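# Textiles souples sur grande table – fiche de données

Responsable de la fiche : Jurgita Rimkutė, Irneo

## Objet

Le présent jeu documente la manipulation d'étoffes sur une surface claire. Il compte 300 séquences et 2820 images fixes, réparties en 9 lots.

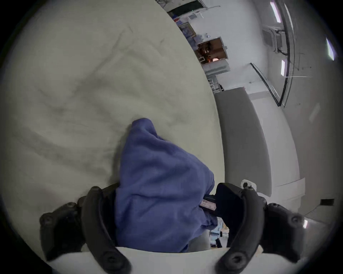

Les articles sont désignés par leur couleur et leur texture, sans indication de taille ni de composition. Un tissu bleu en boule reçoit l'étiquette « froissé » ; l'étiquette « étalé » suppose que le contour soit lisible.

## Annotation

L'annotation a été conduite par Kadri Juška et relue par Clem Rewi. Les plis du support ne sont pas annotés.

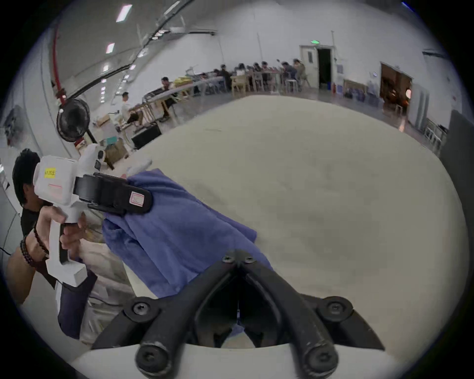 Version 2 – p. 4

Lorsqu'un article est saisi en deux points, chaque prise est notée séparément. Les désaccords entre relecteurs figurent dans le fichier des remarques.

## Limites

Les teintes unies dominent. La distinction entre vêtement et linge de maison demeure incertaine pour les pièces très chiffonnées.

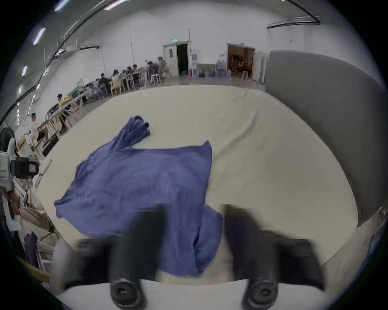
Le lot de février a été exclu du décompte, les étiquettes de pliage y étant incomplètes. Les demandes de correction sont traitées sous 90 jours.

© Irneo – Contact : Jurgita Rimkutė – Retour en haut de page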